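Clearing the Snack Table in One Pass

Updated April 12, 2018

I love a job that takes five minutes and makes the whole room look better, and clearing up after snacks is my favorite of the lot! Our big table in Flernbridge collects wrappers, bottles and bags all day long, and I used to carry things to the kitchen one at a time. Now I do it in one pass, and it's so much nicer.

Start by pulling everything toward the front edge of the table. Don't sort yet, just pull. Once it's all in a loose row you can see what you've got, and the back of the table is free for a first wipe (a damp cloth is plenty on a smooth white top).

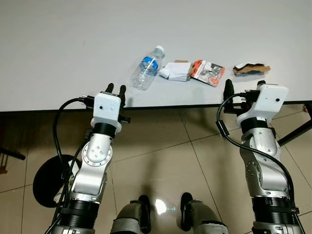
Bottle, paper bag, snack package, cardboard: one row, ready to sort.

Next, go along the row from left to right. Bottles first — empty any leftovers into the sink or a thirsty houseplant if it's plain water, then screw the cap back on. Check with your own town about caps and labels, because the rules differ. Over in Dotulton they want the caps on, and my sister's town wants them off.

Paper bags get a quick shake over the trash to lose the crumbs. If there's grease on one, it goes in the trash or the compost. A clean one can be smoothed flat and used again, and I keep a stack in the drawer for ripening avocados, which works beautifully!

Shiny snack packages are trash where I live. Fold them in thirds and tuck the end in so they don't spring open in the can.

Crumpled cardboard is worth the extra few seconds. Pull off any loose scraps, press it flat with your palm and slide it down the side of the recycling bin — you'll fit far more in before the next trip outside.

Finish with a second wipe along the front edge, where the sticky spots hide. Dry it with an old dish towel.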